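Cernska Household Plastics Pilot: Progress Report to the Ceseden Fund

Monday, December 26, 2022

Prepared by Wai-kit Chow, with collection notes from Roxana Filip

34 shares | 3 comments

This report covers the second half of the soft plastics pilot in Cernska. The first half was covered in the report sent in the summer, and the background is not repeated here.

Collection

The pilot set out to reach 300 households with a separate pickup for bags, film and wrappers. We signed up 250. The gap is almost all in the streets below the rail line, where the apartment buildings have one shared bin room and the managing agent did not agree to a second bin until November. Sign-up there has now started and we expect to reach the target before the end of the grant.

Pickup is every second week. The truck is shared with the paper round, which keeps the cost down but means that soft plastics wait if the paper load is heavy. This happened on two rounds in the fall. Residents were told by text message the evening before and the bags were collected with the next round. We would like to stop sharing the truck next year, and a quote from Munteanu for a small van is attached as Appendix B.

Sorting

Sorting is done by hand at the Cuvusa depot on Thursdays. The material is split into clear film, colored film and everything else. Clear film is the only part with a steady buyer. Colored film is stored until there is enough for a full load, and the rest goes out with general waste.

The main trouble at the sorting table is still mixed items. Mailing bags come in with paper labels on them, and food wrappers come in unwashed. Bags with more than one layer take the most time, as each has to be checked for a foil or paper lining before it goes in a crate. 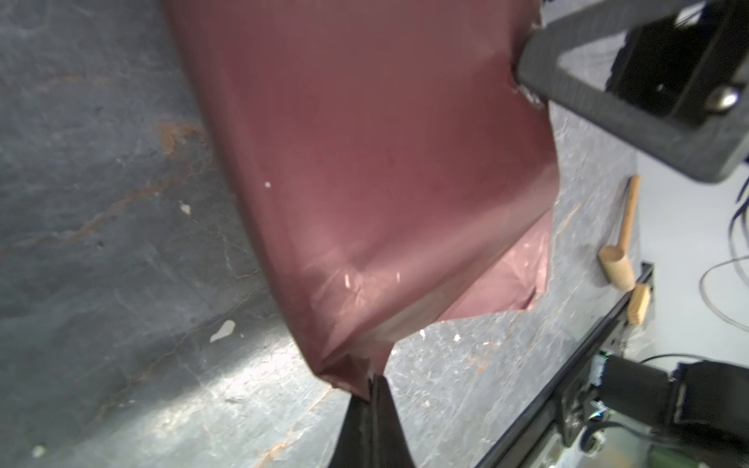 A maroon plastic bag over a gray tabletop.

In the summer report we said we would try a printed guide for residents. It went out in September as a single folded sheet, 600 copies, in two languages. The share of unwashed wrappers has gone down since then, but we did not weigh that category separately before the guide was sent, so we can't give a before and after figure. Preben Vestergaard has set up a separate weighing sheet and it will be used from the January rounds onward.

Storage

The depot has room for 80 crates. We were full in October and had to stack in the corridor for nine days, which the fire inspection noted. The crates were moved the same week and a follow-up visit found no problem. To avoid a repeat, colored film will now be pressed into bales when the racks are three quarters full. The baler is on loan until spring and we have asked to extend.

Staffing

Hafþór Hjaltadóttir joined as depot lead in September, replacing the temporary cover. One part-time sorting post is open. It has been advertised twice. The pay is below what the warehouse across the road offers and we don't expect to fill it at the current rate. We ask the Fund to let us move the unspent printing money into wages for this post.

Budget

Spending is under plan overall. Fuel is over and printing is under. The full table is in Appendix A. No change to the total grant is requested.

Next six months

Finish sign-up below the rail line. Start the new weighing sheet. Decide on the van by the end of March, as the quote runs out then. Hold one open morning at the depot for residents, date to be set with the school next door, whose parking we would need to use.

A final report will follow within 60 days of the end of the grant. Questions on collection should go to Roxana Filip and everything else to me.

3 comments

Bjartur Snorradóttir
We are in one of the buildings below the rail line. The second bin is there now but it has no label and people are putting glass in it. Who do we call?

Roxana Filip
Thanks Bjartur. I will bring labels on the next round. Please leave the glass where it is and we will take it out.

Marit
Do bread bags count as clear film if they have printing on them? The folded sheet doesn't say.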